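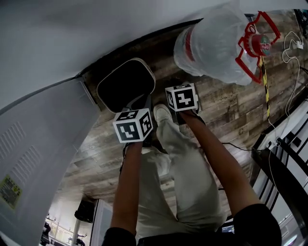

Chapter 5
Choosing a hand-held gripper kit

Before you start: you need the coordinate frames from Chapter 3 and the bit on camera calibration at the end of Chapter 4. If calibration is still hazy go back now, it gets used on nearly every page from here.

Key terms: hand-held gripper, marker cube, pose, occlusion, jaw width, demonstration, dropout, retargeting

5.1 What is being sold

A hand-held gripper kit lets a person do a job with a robot's hands but without the robot. You hold the gripper, you do the task, the kit records where the gripper was and how far open. Later a robot arm with matching jaws is trained on the record. That one recorded run of the task is a demonstration.

Sold as pairs mostly, left and right. Single units exist, cheaper, fine for pick and place, no use for folding or for anything you have to steady with one hand while working it with the other.

This chapter works through one kit in detail, the Wamix pair, sold by Hedlund. Not because it's the best. We had two sets at Brutcombe for a teaching year and know its faults, and a chapter on a kit nobody in the department has used would be copied off the brochure. Prices and contents are from the supplier's list of 2020-01-12. Check the current one before you order anything.

In the box:

two grippers, trigger operated
two marker cubes, white, one to fix on top of each gripper
head camera on a strap
calibration board
cables, charger, spare jaw pads
licence for the recording software, one machine

Not in the box: the laptop. Also no robot end. The matching jaws for the arm are a seperate order and Hedlund will not always say so on the phone. Vidar Moen, who ran the first year of our course, ordered without them and had a term of perfectly good recordings and nothing to play them on.

Price: 800 for the pair as listed above, before tax. Robot-side jaws are quoted per arm type.

5.2 How the cube works

Black-and-white square patterns printed on the faces of the cube. The camera sees a pattern, the software finds the corners, and since the real size of the pattern is known it can work out position and tilt. Position plus tilt is the pose. (Chapter 3 again.)

Why a cube and not a flat tag? Turn your wrist with a flat tag and the tag is edge-on, gone. With a cube another face has usually come round by then. Usually. Two faces in view gives a steadier pose than one, and if you only remember one thing from this section make it that. With one face, seen square on and from a distance, the tilt can flip between two answers that fit the corners nearly as well as each other. You see it in the plot as a spike, hand jumps over and back again in one sample.

The patterns differ from face to face and from left cube to right cube. So the software knows which hand is which even when arms cross. It does NOT know if you have screwed the left cube on the right gripper. Label them. Tape will do.

Jaw width is measured inside the gripper, not by the camera. Different clock. The kit lines up the two streams from a sync gesture at the start of each demonstration: open, close, open, close, with the cube in clear view. Skip it and the file still saves, no warning, and the jaws shut early or late for the whole run. We think this is the worst fault in the product. Eskil Midtbø wrote to the supplier about it and was told a warning was planned.

5.3 Where the camera sits

Head-mounted camera: sees roughly what the wearer sees, moves when the wearer moves. Good points, it follows the work across a room, no stands, nothing to rig. Bad points, everything in the picture moves, and cube poses come out relative to the head, which is itself going somewhere.

Fixed camera: poses come out relative to the room, simple sums, but step away from the bench and you've left the working area.

Wamix is sold as a head camera kit. Needs something still in view to recover the head motion. Floors help if they have some pattern in them, plain carpet is poor. Striped tape on the floor is good. A white wall on its own is hopeless.

Looking down is the natural posture for floor work and low work, and mostly it helps as both cubes stay well inside the view. Reaching is where it goes wrong. Stretch one arm out and the eyes follow that hand, the head goes with them, and the near hand slides out of the bottom of the image. Loss of a cube like this is called a dropout. Loss because something is in the way (a sleeve, the other arm, the thing you are holding) is occlusion. Software reports both as the same red bar, you have to look at the video to tell which.

Clothing matters more than the manual lets on. Loose pale cuffs ride up over the white border of the cube and the corner finder loses its edge. Plain dark sleeves, close at the wrist. Gunvor Söderlund's rule for her lab sessions was dark sleeves or roll them up, and she turned people away from the bench over it.

5.4 A working session

Order of work, as we teach it.

Charge both grippers the night before.
Clear the floor you mean to walk on. Trailing cables are the main hazard, you cannot see your own feet well while watching two grippers.
Fit cubes, check labels, give each a gentle twist. Any play at all, tighten it.
Strap on, camera tilted down so both cubes are seen with elbows bent.
Calibration board, one slow pass.
Sync gesture.
Do the task at half the speed you'd like.
Stop the recording before you put the grippers down, or cut the end off afterwards.

That last one. Setting a gripper down on the floor looks like part of the task to whatever is trained on the file. Robot finishes the job then lowers its hands to the floor, every time. Funny once.

Pressing on soft things, cushions, pads, folded cloth, wants a note of its own. The kit has no force sensor. Push lightly or lean your weight on it, the record has only how far the gripper went. On a hard surface that hardly matters for where the gripper ends up. On a soft one the depth depends on how hard you pushed, and a robot copying the depth onto a firmer pad will push a good deal harder than you did. Either keep soft contact shallow or buy a kit with force sensing, which Wamix is not.

5.5 Was it any good?

Our own figures, one task (turn a pad over and press it flat), all with the head camera. Students recorded 643 demonstrations over the teaching year. 16 were lost outright to files that would not open. Many more had dropouts long enough to need patching by hand, and that is where the hours went. Thaddeus Ruiz-Ortega did most of the patching and reckons a dropout shorter than a blink can be filled in by straight-line interpolation with no harm. Longer than that, bin the run.

For: quick to learn, new students were recording inside one lab session. Light enough. Spare pads in the box, and you do need them.

Against: no sync warning. One-machine licence, a nuisance in a teaching lab. Strap slips on anyone with fine hair. Trigger springs soften with use and then the resting jaw width drifts, so measure it at the start of each September and again after heavy use.

The Pritville kit is the usual alternative. Fixed camera, force sensing at the finger tips, heavier in the hand, costs more. Stellan Engebretsen prefers it for bench work and has a point. For anything that involves moving round a room we would stil go with the Wamix pair. Section 5.9 sets the two side by side.

5.6 Questions a buyer should put to the supplier

Do the robot-side jaws match the hand-held ones exactly, same pads, same opening? If only nearly, ask for the difference in writing. You will need it for retargeting (Chapter 7).

What format are the recordings saved in, and can it be read without the licence?

Are replacement cubes sold singly? They get dropped. A chipped corner on a face spoils that face.

How old is the firmware in the box, and who updates it, them or you.

Take these along to Exercise 5.1, where you draft an order for a small lab with one arm already on the bench.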